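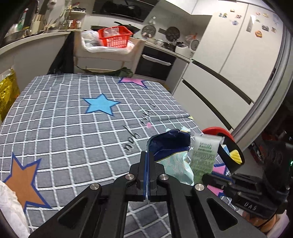 Gray blanket, white grid: the bed at the Vustel guesthouse.

So we finally made it to the open day at the Zoller paper mill! I've been going on at people about this since last spring, when I missed it by a week and had to hear all about it from my sister-in-law, who doesn't even like paper. This year I booked the room before I booked the time off work, and I dragged my cousin Silviu Pîrvu along to share the driving.

We stayed at the Vustel, up the hill from the station in Plutmont. It's a plain little place, eight rooms, with a breakfast that starts at 7:30 and a front desk that is also the bar. If you go, ask for the back. The front rooms look over the square, and the square is where everybody in Plutmont says goodnight to each other for an hour. Our side had the river and I slept like a rock.

The mill is down on the Rocha, a twenty-minute walk from the guesthouse if you take the footpath and a lot longer if you let Silviu pick the shortcut. There was already a line when we got there. You pay two euros at the gate, they give you a paper wristband (made there, of course) and then you wait in the yard until a guide comes out and grabs a group. Ours was Mircea Stanciu, a vatman at Zoller since he was nineteen, with forearms to match and a voice you could hear over the machines.

First stop was the rag loft. I had no idea they still used rags. Most of what the mill makes now starts as cotton linters, which come in pressed sheets like thick gray-white cardboard, but for the good watercolor paper they still buy old linen and sort it by hand at long tables with a blade fixed upright at each place. You pull the cloth toward you and the buttons and seams come off. They let us try it with a blunt one and I was terrible. The woman next to me did a whole pillowcase in the time it took me to do a cuff.

Then down to the beaters, and this was the loud part. The beater is a big oval tub with a roll in it, and the rag goes around and around in water until it stops being cloth. Mircea scooped some out at different stages and passed it along in glass jars so we could hold it up to the window. The early jar had threads you could pick out. The last one looked like milk with a bit of fog in it. Somebody's kid asked if you could drink it and Mircea said people have asked him that every May for as long as he's been giving the tour, and please don't.

The vat room is the one everybody comes for. It's warm and low and the floor is always running with water, so wear real shoes. I wore canvas ones and squelched until supper. Two people work each vat: the vatman dips the mold and lifts out the sheet, and the coucher flips it onto felt. It takes a few seconds and it looks like no work at all. The shake is the whole thing, according to Mircea. You dip, you level it, and while the water is draining you give it one little shake side to side and one front to back, and that locks the fibers. Too late and it does nothing. Too hard and you get waves.

And then we got a turn! You sign up on a clipboard for a slot and they take eight people from each group, and I had elbowed my way to number three, no regrets. The mold is heavier than you'd think once it's full. My first sheet had a hole in it. My second had a thick end and a thin end, like a doorstop, and Mircea looked at it for a while and said it had character. Silviu, who had not wanted to come and who spent the drive complaining about the price of gas, made a perfect one on the first try. He has mentioned it since. Several times.

A good crew makes 900 sheets in a day at one vat, if nothing goes wrong. I asked what goes wrong and got a long answer about drips. One drop off your sleeve onto a fresh sheet leaves a pale round spot called a vatman's tear, and the sheet goes back in the tub. They all roll their sleeves above the elbow, even in winter.

After that it was the press, then the drying loft, which I liked best of anything. It runs the whole length of the building under the roof, with wooden shutters down both sides that they open and close depending on the weather. The sheets hang over ropes in little bunches and the whole place smells like a clean cupboard. It was so quiet after the beaters that our group started whispering without anyone telling us to. There's a man whose job on humid days is mostly going up and down fiddling with shutters. I would apply for that job tomorrow.

The tour ends in the shop, naturally. Prices are fair for what it is. I got a pad of the heavy rough paper, a bundle of offcuts (best deal in there, get to it early) and a notebook I'm already too scared to write in. Skip the postcards, they're printed somewhere else on ordinary card.

Food: there was a tent in the yard with bean soup and sausages, and the soup was gone by one o'clock. We walked back into Plutmont and ate at the place by the bridge, where I had trout and Silviu had two desserts. The coffee there is better than at the Vustel, if that matters to you. It matters to me.

A few practical things. The parking field fills up before ten and after that you're on the road shoulder. The loft stairs are steep and there's no elevator, so my mother, for one, couldn't have done that part, though the vat room is all on one level. Tours are in two languages but you have to ask at the gate which guide is doing which. Your own sheets don't get dried the same day. They mail them to you, and you write your address on an envelope before you leave, so bring a pen because the one on the string had died by the time we got to it.

Mine came yesterday, hole and all, pressed flat between two pieces of board. I'm going to try ink on the doorstop one first and see how it takes it at the thin end. Silviu is having his framed.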